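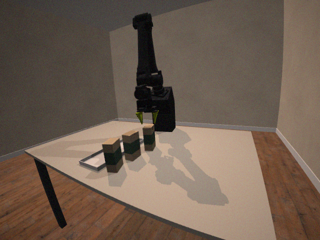 Simulate first, then cut metal

Giorgia De Luca

Home builders tend to buy the arm and then look for a job it can do. I would reverse the order. The Monti cell was modelled before a bracket was drilled, and the model cost 20 evenings. A wrong pedestal height costs more than that in steel. 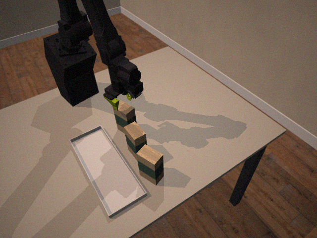 Monti cell in simulation: three stacks, tray, gripper open.

The model says little about cable drag or backlash. Those still need the bench, and I budget 30 hours for them.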